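We use cookies to keep you signed in and to remember your forum settings. By continuing to browse you agree to our use of cookies. Accept | Manage preferences

Dondley Home Forum > Bedding & Laundry > Line drying sheets, is it worth it?

gortz_m
OK so our dryer died (the repair quote was $200 and the thing is older than my kid) and I've been hanging everything out back on a cheap line from Semple. Towels are fine, a bit crunchy, whatever. But the sheets! They come in stiff and wrinkled and I swear they take up the whole yard. Do people really do this all year? What am I missing?

T_Koyama
All year, yes, except when it rains for a week straight. Fold the sheet in half and pin it by the hems, open side down, so the wind gets inside and balloons it out. Most of the wrinkles go by themselves. Also use less detergent. Whatever you're using, cut it in half. Stiff sheets are mostly leftover soap.

rikushim
+1 on the detergent. I'd add half a cup of white vinegar in the rinse. Doesn't smell once it's dry.

clatar_kid
Please don't do vinegar every wash, my mother-in-law did that for years and blames it for the rubber seal going on her machine. Could have been age, I don't know, but I wouldn't risk it.

rikushim
Six years of vinegar over here and the seal is perfect. I think that one gets repeated a lot on here without much behind it.

clatar_kid
Fine, but the manual for my Jorus says not to, so I'm going with the manual.

gortz_m
Ha, I didn't mean to start the vinegar war again. I tried the hem thing this morning, Koyama, and it was SO much better. Still stiff but flat. What about colors? I have a blue flowered one I really like and I'm nervous about leaving it out in full sun all summer.

T_Koyama
Turn it inside out if it's a duvet cover, or fold it with the printed side in if it's a flat sheet, and bring it in as soon as it's dry. It's the hours after it's dry that do the fading.

kaneko_aki
I'm going to disagree a little. Prints fade in the wash as much as on the line, especially warm washes. I switched all mine to cold and the difference was bigger than anything I did with the sun. My light blue one with the pale flowers gets used constantly, as a sheet, as a throw over the bed, as a thing to dump stuff on, and I still love it.

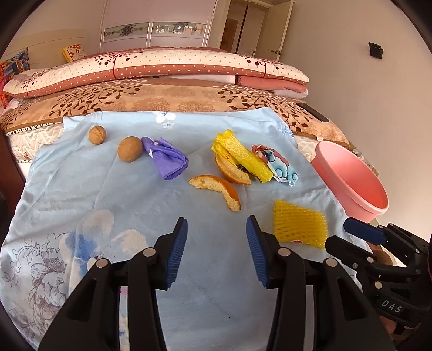
Cold wash, short spin, out on the line before lunch. The short spin matters more than people think, the fast one sets creases that no amount of wind is going to pull out. I also shake each piece hard before it goes up, two or three good snaps. My neighbors must think I'm angry at my laundry.

T_Koyama
Cold for sheets? With the amount people sweat in summer? No thank you. Warm for anything you sleep on, cold for the pretty stuff on top.

kaneko_aki
We'll have to agree to disagree! Modern detergent does fine in cold.

gortz_m
I'll do cold for the flowered one and warm for the plain whites and report back in September. Meanwhile I've ordered a pack of 50 wooden pins, the plastic ones keep snapping on me.

rikushim
Store them indoors or they go gray. Ask me how I know.

Contact us | Forum rules | © 2024 Dondley Home Forum | Back to top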